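Eltamach 床まわり片付け記録 README

シェア 2　コメント 2

更新日 2022年10月1日
作成 Marisol Castaño、Yaneth Palomino

概要
居間と廊下の床に出ている物を拾い、元の場所へ戻す作業の記録です。静止画は2,481枚、作業メモは700件あります。画像とメモは一対一では対応しません。メモのない画像も多く含まれます。

収録した作業
・床に落ちた衣類を拾って、かごに入れる
・本と雑誌を棚に戻す
・椅子を引いて、下を片付ける
・敷物の端を直す
・空き箱をつぶして廊下に寄せる
台所と浴室は対象外です。6月に試しに撮った玄関の分は、物の呼び名がそろっていないため外しました。

ファイル構成
images には静止画、notes には作業メモ、lists には物の名前の一覧が入っています。一覧はタブ区切りのテキストで、文字コードはUTF-8です。同じ物に呼び名が複数あるときは、一覧の左の列を使ってください。「マット」と「ラグ」は「敷物」にまとめました。「カゴ」と「かご」の混在は、メモ側にまだ残っています。

メモの書き方
一件につき一文です。物の名前、あった場所、戻す場所の順に書きます。場所は「棚の前」「窓側」のように部屋の中の目印で示し、左右は使いません。戻す場所が決まっていない物は「保留」とします。

床の画像について
床が写る画像には、拾う物が入っていないものもあります。物の名前を付けるときは、画像から判断できる範囲にとどめ、わからなければ空欄にしてください。

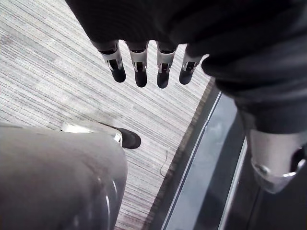

既知の問題
・Zapata が担当した廊下の分は、メモの番号が一部重複しています。
・椅子の下の画像は暗いものが多く、物の名前が空欄になりがちです。
・「保留」の物の一覧は未整理です。

利用と連絡
社内の研究用途に限ります。外部へ渡す場合は、先に Palomino まで連絡してください。誤りの報告には、ファイル名とメモの番号を添えてください。

シェア 2　コメント 2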